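Drutano shelf recordings — README

Version from October. Please read this file before you use the recordings, it will save you some time.

What is Drutano

Drutano is a small project from the shared workshop in Bratcombe. I am building a hand-held gripper with two fingers and a camera. A person holds it and does simple kitchen and shelf tasks. Later the recordings will be used to train a small arm, which is also built in the workshop. The arm is called Ackah and it is not finished yet, so this package contains only recordings made by hand.

What is in the package

There are 100 recordings in the first release. Each recording shows one attempt at one task, and it is not longer than 30 seconds. The tasks are:

- take a jar from the shelf and put it on the table
- put a jar from the table back on the shelf
- move a jar to the side, so that the next one can be reached

Failed attempts are kept. In 13 recordings the person did not finish the task, and these are marked with the word "stopped" in the file called notes. Please do not delete them from your copy if you want to compare your results with mine.

How the data is organized

Every recording has its own folder. Inside you will find the video, a text file with the finger opening, and a text file with the time marks. The two text files use the same clock. The video clock starts a little later — the correction is written in the first line of the time marks file, in milliseconds.

The finger opening is given in millimeters. Zero means that the fingers touch each other.

The gripper

The fingers are printed parts. I changed the shape of the fingertips after the first 10 recordings, because the old ones were too smooth for glass. The old shape is marked "tip A" and the new one "tip B". If you print your own, use the drawings in the Zulirell folder, which has both shapes. Tighten the finger screws by hand only.

Known problems

- Glass jars reflect the sunlight strongly, and the edge of a jar can be difficult to find.
- When the hand moves fast, objects become blurred.
- The contents of the jars are not labeled. I give only the type of container.
- One workshop is a small world. A model trained only on this data will probably not work well in your kitchen.

Use

You may use and change the files for study and for home projects. Please mention Drutano and the Bratcombe workshop. If you find a mistake in the time marks, leave a message on the project page — I read them every Tuesday evening.
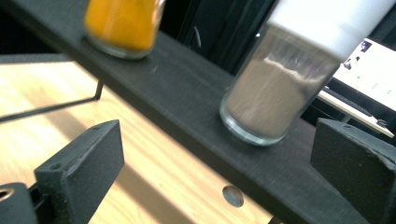
Can I use the recordings with a gripper that has three fingers?

The videos can still be useful to you, but the finger opening values are measured for two fingers and you would need to convert them for your own design.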